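Week 4: Cooking with vinegar

Last week covered stocks. These notes are for the session on vinegar as a cooking ingredient, and you should read them before the practical.

Vinegar does two jobs in a hot dish. It adds sharpness, and it lifts the browned bits left behind after meat or onions have been fried. Harsh vinegars soften as they reduce. Mild ones, such as rice vinegar, lose most of their flavour if they go in early, so add them at the end.
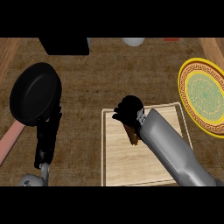 For a basic pan sauce, pour off the fat, add 2 tablespoons of red wine vinegar and let it bubble until nearly gone. Add a ladle of stock, reduce by half and take it off the heat before stirring in cold butter. Taste before salting. If the sauce is too sour, more butter works better than sugar, though a little honey is fine with pork.

Keep your face back when the vinegar goes in. The fumes catch the throat.

Tasting order for the practical: rice, cider, white wine, red wine, malt. Plain bread between each. Write down colour, smell and flavour on the sheet, then note one dish you would use it in.

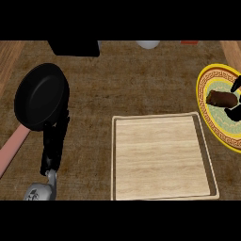

Notes by Rafferty Ridgeway
Foltevby Cookery School, Evening Program

Homework: make the pan sauce at home with two different vinegars and bring your notes. Late sheets go in the tray by the office before the July break.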